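박스 재사용 어디까지 하세요? (포장/창고 게시판)

포장초보77
소형가전 반품 재포장하는데 새 박스값이 너무 올라서요. 개당 330원 하던게 400원 됨. 헌 박스 다시 써도 되나요? 한 달에 1,000개쯤은 아니고 딱 1,000개 나갑니다

갈레렉스
씁니다. 모서리만 살아있으면 ok. 바닥 테이프 H자로 다시 붙이고

raluca_a
전 반대요. 한번 눌린 골판지는 힘 없어요. 위에 10kg만 올려도 주저앉음

갈레렉스
@raluca_a 그건 홑겹 얘기고.. 이중골은 두번까진 멀쩡하던데요

raluca_a
두번까지 멀쩡한지 누가 세고 있어요 창고에서 ㅋㅋ 겉만 보고는 몰라요

포장초보77
싸우지 마시고 ㅠㅠ 칸막이는요? 안에 접어넣는 골판지. 그것도 재사용?

창고지기Stela
칸막이는 재사용 추천. 구겨진 것만 빼고. 겉박스는 날개 찢어졌으면 걍 완충재로 돌리세요. 옛날 송장 스티커 꼭 떼고요, 안떼면 오배송 나요
사진 두장 올림. 첫째는 안에 칸막이 접혀 들어간 박스, 둘째는 날개 찢어진 Happilo 박스

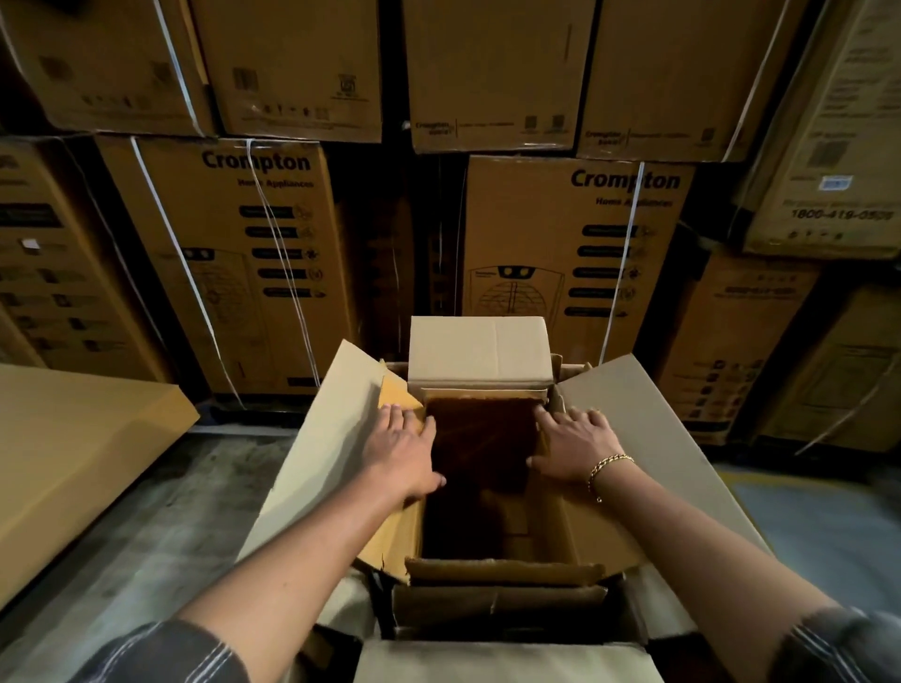
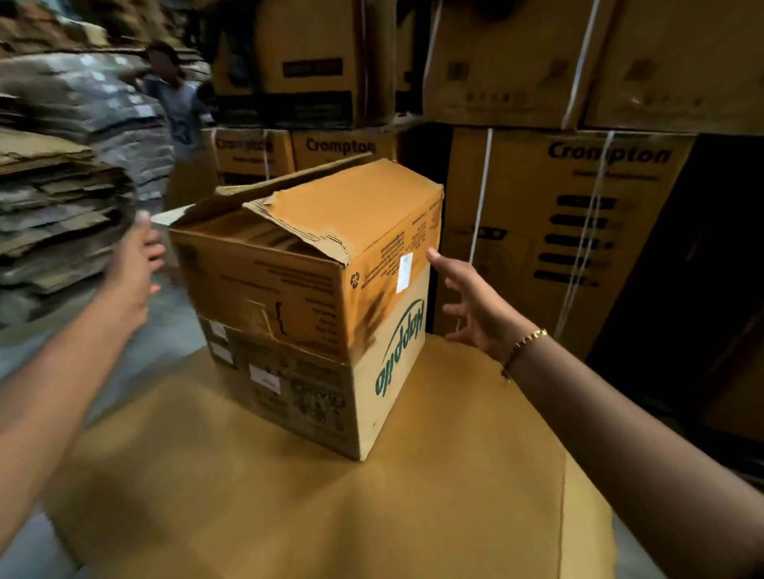

글고 테이프는 싼거 쓰지 마세요. 먼지 묻은 헌 박스엔 금방 떨어짐. 마른걸레로 한번 닦고 붙이시길

갈레렉스
날개 하나 찢어진 정도면 전 테이프 감아서 씁니다만

raluca_a
그 집 물건은 안 살래요

포장초보77
겉박스는 새걸로 가고 칸막이만 모아볼게요. 근데 박스 400원보다 싼데 아시는 분? 쪽지 주세여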